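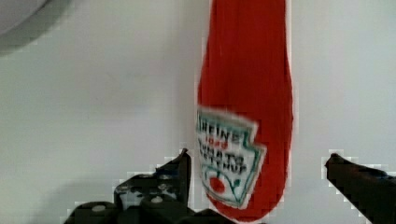

Dalia Alaoui
Buyer, play kitchens, Oltley

Kisa Teatime Table Set
Item no. 775

I've been buying play kitchen things for Oltley for years and I still get silly about tiny dishes. The Kisa set is the one I keep going back to. The colours are soft – pale pink, light blue, light green – and they all look right together on a plain white table, even when somebody has plonked a big red ketchup bottle in among them (somebody always does, and at our place it's a Heinz one).

You get the large round plate, the small round bowl with a raised rim and the long oval dish. I love the oval dish most. It's a good shape for anything that won't sit nicely on a plate, and a squeezy bottle laid on its side goes along it very well! The raised rim on the bowl is handy too, as peas and pasta shapes don't wander off quite so quickly. 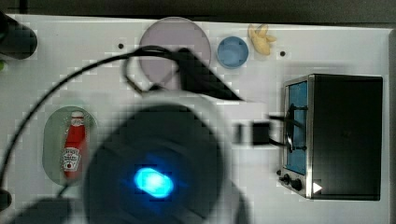

Kisa plate, bowl and oval dish, with the bananas and toaster oven

The toy toaster oven is sold separately under the Cekham name. It has a black body with a stainless-steel front frame, a glass door and a blue inside, and the handle runs up and down the door. It's my favourite thing to stand at the side of the table, because then you've got somewhere to "cook" and somewhere to serve. The bunch of bananas comes from our Ondrejka play food range, if you'd like some fruit to go with it.

Roscoe Alcantara in our showroom sets the table out again every morning and he puts the plate towards the back, the bowl next to it and the oven over on the right. I'd have the oval dish nearer the front, but we've agreed to differ.

Price: £67 for the Kisa set
Ages: 3 and up
Care: wash by hand in warm soapy water and dry with a soft cloth
Not included: toaster oven, play food, ketchup, table

We've more of the pale pink coming in May. Ask Roscoe if you're after extra plates – he keeps the list.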